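In defense of the empty table

When I moved to this country I brought two suitcases and the habit of keeping the big table in the home completely free. My mother kept hers this way, and her mother also. You ate at it, you folded on it, you did the homework on it, and then everything went back to its place before the next thing could begin. I thought all families lived like this until I rented a room from a couple whose dining table I saw in full only once, on the day they sold it.

I want to argue here for the free surface. I know this is not a fashionable subject. The magazines prefer that we buy something to put on the table: a tray, a bowl for keys, a runner, three candles of different heights. The shop Flamurura, where I bought my first lamp, sends a catalog every July in which there is no table without at least a vase on it. I like vases. But I think a table that already holds a vase is a table that has been given a job, and it will do its other jobs with less willingness.

Take the folding of clothes. For years I folded on the bed, like most people I know. The bed is soft, the sleeves sink, and the pile leans to one side before you reach the socks. Then at night you are tired and the pile moves to the chair, where it lives for 4 days. When I began to fold on a hard, flat surface at the right height, the same laundry took me less time and my back stopped complaining. A shirt folded on a table has straight edges. You can smooth it with the side of your hand, and it stays as you left it.

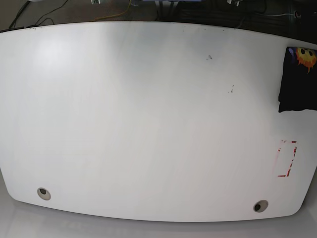

A white surface is best for this work, in my opinion, although it is the one that people warn you against. They say it shows everything. Yes, it shows everything — a thread, a hair, the streak where the cloth passed too quickly. I consider this a service. On my old brown table I could not see the oil until it was already on a sleeve. With white you see the dirt first and the shirt comes after. And dark clothes, which are the most difficult to inspect in the evening, are easy to see against it.

There are objections, and I will try to be fair with them. The first is space. Not every home has room for a large table, and I would not tell a person in a small studio to give up half the floor for a principle. But a small table can also be free. The Fida folding table I used in my second apartment was hardly wider than two plates, and it served me very well as long as I did not store the mail on it.

The second objection is that an empty table looks cold, like an office. I understand this feeling. Modern tables often come from the office world, with the round openings for cables still in them, and some people cannot forget it when they sit down to soup. I do not find it ugly. A hole for a cable is practical when you want to bring the iron or the sewing machine to the table, and it asks for no attention the rest of the time.

The third objection is the strongest: life is not tidy, and a rule about tables becomes one more reason to quarrel at home. Here I have changed my mind a little. When I was younger I cleared everything at once, also the things of other people, and this was not kind. Now I leave one folded shirt at the end of the table if its owner is coming back for it. One shirt is a message. It becomes a problem only when the second and third thing arrive to keep it company, and they arrive fast.

So my proposal is modest. Choose one surface in your home and let it be bare when you go to sleep. It does not need to be the biggest. Wipe it, push in the chairs, and carry the last things to where they belong — even the bowl for the keys.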